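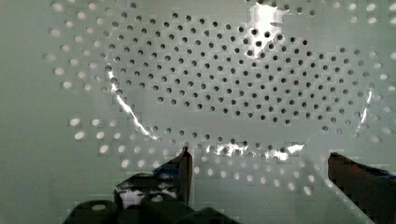 Ticket 1757
Opened: 2023-09-07
Product: Cirnatel ECG monitor, cardiac step-down unit
Reported by: Fatima Coetzee
Assigned to: Rostam Ghasemi
Status: Closed

Problem: Monitor at bed 30 shows "lead off" on V1 every few minutes. Patient has no symptoms and the other leads read fine.

Coetzee: Changed the electrodes and cleaned the skin. Same alarm.

Ghasemi: Please swap the lead wires with a spare set and leave the trunk cable in place.

Coetzee: Swapped. Alarm came back after 600 seconds.

Ghasemi: Replaced trunk cable. One pin at the monitor end was bent. Ran it on the simulator for 300 minutes with no alarms. Old cable tagged and sent to Siyabonga Ngubane for return.

Coetzee: No alarms overnight. OK to close.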